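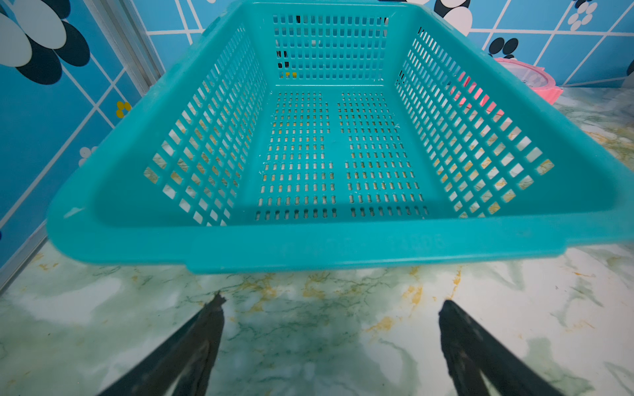
Mohmand Paper Crafts Group
Minutes of the general meeting, November 2020

Present: 16 members, by video link. Apologies were received from two.

1. Minutes of the previous meeting
Agreed, with one correction. Under item 4, card weight should read 300 gsm.

2. Matters arising
The Stelter guillotine has a new blade and cutting mat. It cuts square up to A4. Members should not put chipboard through it.

3. Card swap
The June swap brought in 100 cards. Seven came without envelopes and were held back. For the next swap, cards are to be no larger than 15 cm square and no thicker than 5 mm when flat. Wax seals are to go inside the envelope.

4. Supplies
Two quotations were compared for white card stock, Trulteo and Mimero. The Trulteo card scores cleanly but feathers under alcohol ink. The Mimero card takes ink well and cracks on the fold if scored against the grain. Agreed to buy Mimero for bases and to print the grain direction on each pack label.

5. Stamp library
The catalogue now lists 869 stamps and dies. Returned sets are to be cleaned with water and mild soap only, as solvent has clouded several of the clear sets. Loans are limited to three sets per member for four weeks. Overdue sets: five.

6. Album pages
The 12 x 12 inch format was kept for the group album. Pages to be single-sided, photographs fixed with acid-free adhesive, embellishments kept 1 cm clear of the binding edge. Closing date is the 31st of January.

7. Any other business
A request for a die-cutting session was carried forward.

Next meeting: date to be sent by email.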